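Esteck adquiere en Tilahun los terrenos de su próximo barrio residencial

Tilahun, 2 de febrero de 2020. La promotora Esteck ha cerrado la compra de una finca de 30 hectáreas al norte de Tilahun, donde levantará Ditside, un nuevo barrio con capacidad para 600 viviendas. ¡Llevábamos mucho tiempo con ganas de poder contarlo!

El plan parcial ya cuenta con aprobación municipal y reparte el suelo entre casas adosadas, bloques de baja altura y una franja comercial junto a la avenida de acceso. Las parcelas unifamiliares parten de los 2000 pies cuadrados, y el proyecto reserva sitio para una escuela infantil y un paseo arbolado que cruzará el barrio de este a oeste.

La consultora Datico se encarga de la ingeniería de viales, saneamiento y alumbrado. Las obras de urbanización comenzarán en agosto por el sector sur, el más cercano al centro, con los primeros 1227 metros de calles.

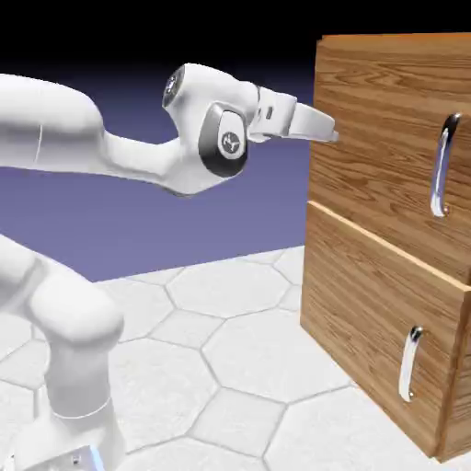 Esteck abrirá además una oficina de información en Tilahun, donde vecinos y futuros compradores podrán consultar los planos, la maqueta del barrio y el calendario de entregas. La apertura se anunciará en las próximas semanas.

Contacto de prensa: Departamento de Comunicación de Esteck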